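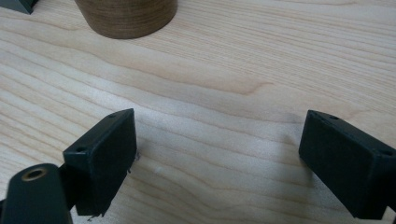
Choreographer Shaohua Yao brings Wandeo, a new solo in one act, to the Zikstead theater in March. Yao doubts that dance changes anyone's mind, and the piece says so. Its floor pattern bends in long, shallow arcs, much like the wavy grain in a pale wooden tabletop, and each one leads her back to where she started.

Produced by Clamum, Wandeo plays to 188 seats a night and lasts 48 minutes. "People keep calling my work healing," Yao said. "I have yet to see the proof." The score is by Bai. Tickets are on sale at the box office.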